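Lidless Storage Box, Green, Medium
Eichhorn Home Organization Range
Item 229

Product Overview

The Eichhorn Lidless Storage Box is intended for the everyday sorting of small household goods. It is suited to packaged snacks, tea and coffee supplies, stationery, craft materials, charging cables and similar items that are used often and need to be reached without opening a cupboard or lifting a lid. The box is supplied in one piece, requires no assembly and may be placed on a shelf, a sideboard, a side table or the floor.

The range was developed for homes in which one room serves several purposes. In such rooms, the surfaces nearest the sofa tend to collect packets, cups and remote controls over the course of a week. A single open container gives these items a fixed place and allows the table to be cleared in one trip.

Product Details

Type: open storage box, without lid
Color: green
Size: medium
Recommended maximum load: 9 pounds
Empty weight: 700 grams
Units per pack: 2
Assembly: none required
Item number: 229

Both boxes in a pack are the same size and color. Single boxes are not sold separately. Matching lids are not offered for this size; customers who need a closed container should consult the Eichhorn Lidded Range.

Recommended Use

Before first use, wipe the inside of the box with a damp cloth and allow it to dry fully. Customers who wish to protect the base may line it with plain paper, which can be replaced when it becomes marked. Scented drawer liners should not be used where food is to be stored.

Place taller packages upright along the back wall, so that their top edges remain in view, and smaller bags toward the front. Heavy items such as jars and cans should go in first. The box should not be filled so high that packages lean over the rim when it is carried.

Storing Snacks and Dry Goods

The box is suitable for food in its own packaging. It is not intended for direct contact with loose food. Opened bags should be folded over and closed with a clip, or their contents moved to a canister with a lid, before they are put away.

Households that keep snacks in the living room may wish to set aside one box for unopened packages and the second for opened ones. The second box can then be checked at the end of each week and anything past its date removed. Customers with young children or pets are advised to keep both boxes on a raised surface.
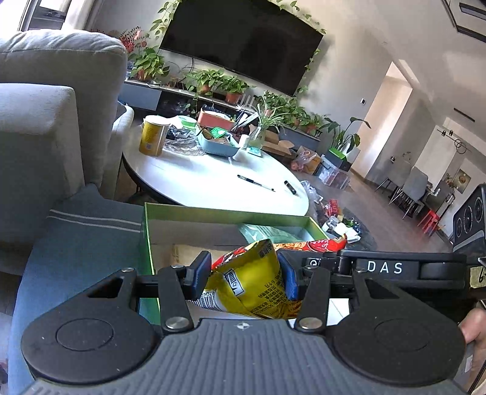

For shared living rooms, a box kept beside the seating area is generally more practical than one stored in the kitchen. Cups, plants and small trays may remain on the table, while packaged goods are moved to the box after use. When guests are expected, the full box can be lifted away and placed in a closet or on a lower shelf.

Care and Cleaning

Clean with warm water and a small amount of dish soap. Do not use scouring pads, bleach or solvent cleaners, as these may dull the finish. The box is not approved for use in a dishwasher, microwave oven or freezer. Crumbs should be emptied out before washing. Keep away from radiators and other direct sources of heat.

Ordering and Availability

The Lidless Storage Box is available through the Visiteo online catalog and at the Eichhorn showroom in Prandosbridge. Orders placed before 2 p.m. are prepared for dispatch on the same working day. Orders for schools, offices and residential facilities are handled by the Naltuvska distribution center, which can also provide written quotations.

Customers are asked to quote the item number when ordering, as the medium and large sizes are similar in appearance. Color may vary slightly between production runs.

Returns

Unused boxes may be returned in their original packaging, together with proof of purchase. Packs must be returned complete. Boxes that have held food cannot be accepted for return unless a fault is present. To report a fault, contact customer service through the Visiteo account page and include the item number and the place of purchase.

Related Items

Eichhorn Lidless Storage Box, Green, Large
Eichhorn Lidded Range, all sizes
Eichhorn Shelf Liner, plain, cut to size
Eichhorn Bag Clips, assorted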